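Notebook, Urka - handheld folding, house rules
2022-04-23

Spent the morning going through the folding episodes with Zoi and rewriting the rules sheet. The old one was written for the bench at Domel, where everything is a plain mat and a fixed lamp, and half of it makes no sense in a bedroom. What follows is what we agreed, what we didn't, and a few things I want to check before the sheet goes round.

We threw out 19 episodes from the last batch. Most of them went for the same reason: the operator started recording with the fingers already closed on the cloth, so there is no approach at all. The policy people can't use that. A couple more went because the clap at the start was missing and the left and right streams couldn't be lined up. The folding itself was fine in nearly all of them, which is annoying.

Start and end of an episode

Fingers open before recording begins, both of them clear of the cloth. Hold still for two seconds. Then move. Same at the end: open, back off, hold still, stop. Temitope says operators skip the hold when they are tired and I believe her, so the hold now goes at the top of the sheet in capital letters.

If the cloth is already folded when the episode starts, the note has to say so. "Fold" and "fold again" are separate tasks in our list and they have been getting mixed up. A garment lying flat and neat at the first moment could be the start of an unfold, the end of a fold, or the start of a second fold, and the person labelling should not have to guess.

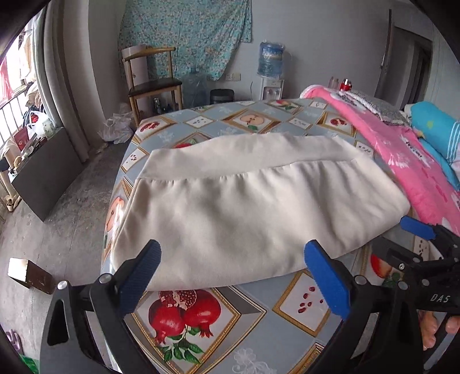

The task name goes in before the recording, never after. I found several episodes at Sosurico where the name had plainly been filled in at the end of the day from memory, and two of those said "trousers" for what was clearly a towel. If you don't know what the item is, write "garment, folded" or "cloth, folded" and leave it. A vague label is all right. A wrong one costs somebody an afternoon.

Grippers

Check the pads every time you pick the gripper up. Look for lint, thread, hair, anything sticky. Wipe with a damp cloth and let them dry. No alcohol on the pads - Stamatopoulos did that on their set and the surface went shiny and stopped holding thin fabric. They have since changed the pads.

Screws at the base of the fingers: try them with the driver before the first episode and again after the break. Finger tight is not tight enough. Zoi had one work its way up over a morning, and the finger had a small wobble that nobody felt in the hand but that shows clearly in the jaw width plot.

Don't mix pads. If a gripper has one kind of pad on the left and another on the right, that goes in the gripper log with the date it was fitted, and it stays like that until the batch is finished. We had a short argument about whether mixed pads should be allowed at all. I would rather they weren't. Zoi thinks it does no harm as long as it is written down. Left open for now.

Hold the handle, keep fingers off the moving parts, and don't squeeze harder than the cloth needs. Satin wants a light grip and a slow lift. People press down to get hold of it and push the whole thing into a ridge.

Two grippers at once

This was the longest part of the talk. The old sheet said nothing about it.

One gripper waits while the other works, unless the task says both. Waiting means open, still, and outside the space the working gripper needs. It may be in the other camera's view, that's fine and can't be helped on a small surface. What we don't want is the waiting hand drifting in to smooth a corner. If a hand touches the cloth directly the episode is marked "hand contact" and goes in the separate folder.

When both are used, grip at matching points first, then lift together. No passing cloth from one gripper to the other in the air unless the task name has "handover" in it.

Surfaces and rooms

Patterned sheets and tablecloths stay. The bench rule was "plain mat only" and I have crossed that out. Homes have fruit and flowers printed on everything and the model had better get used to it. What matters is that the pattern cover is pulled flat before the first episode and isn't swapped for another in the middle of a set.

Don't tidy the room. Temitope was firm on this and I agree. Leave the blankets, the water bottles, the clothes by the window. Move only what is in the way of your arms or your feet, and move it before the set starts. The exceptions are letters, photographs, prescriptions and anything with a name on it, which go out of view every time. Ask the householder to move them. Don't do it yourself.

Windows: a bright window to one side is fine. A bright window straight ahead is not, because the cloth goes dark and pale fabrics lose their edges against a pale cover. Turn so the light comes across the cloth. If you can't turn, draw the curtain and write "curtain drawn" in the notes.

Pale cloth on a pale sheet is worth having but it needs care with the light. Make sure you can see the near edge and the hem on the preview before you start.
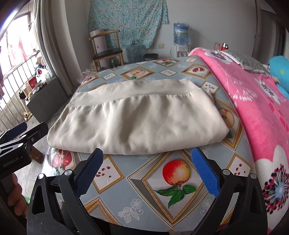 Stopping

Six drops in a row on the same item and you stop, clean the pads and change the item. Don't keep going to get one good one. The drops are kept and labelled as drops.

Stop at once if a child or a pet comes into the room, if the gripper catches, or if the householder asks. No need to finish the fold.

To do

Zoi - redo the gripper log page with a column for left pad and right pad.
Temitope - try the new start and end holds with the Sosurico operators and see if they stick to them. She thinks a beep would help.
Me - ask Stamatopoulos which pads they moved to. Ask Domel for the spare driver back.
Me - go through the batch once more for the trousers/towel mix-up.

Still open: mixed pads, and whether a second fold of the same item needs its own episode number or can share one. The November sheet said share. I can't find who decided that.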